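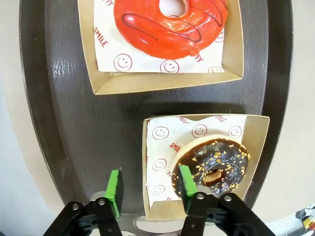
Print this page | E-mail to a friend

Keeping the Family Papers of a Missing Relative

When someone you love is missing, the papers pile up on the kitchen counter before you know it, and I do wish I had started a proper system in the first week (we had a shoebox, and then a second shoebox!). Buy one sturdy binder and put letters in by the date they arrived, with the envelope tucked behind.

Keep a cheap notebook by the phone. Write down who called, which office, and what they promised, even if it was nothing much. Ours ran to 99 pages.

Never mail an original. Copy photographs and birth certificates, and leave a set with a cousin or a good neighbor. Pencil names on the backs of the copies, very lightly, and take out any staples before they rust.

Store the lot in a closet, away from the furnace and the damp. I go through ours every November with a pot of coffee.

Comments (2)

Mogens Østergaard: We scanned 426 letters for our group in Jonholm. Do the faded ones first.

Ritchie mom: Is a plastic sleeve okay for newspaper clippings?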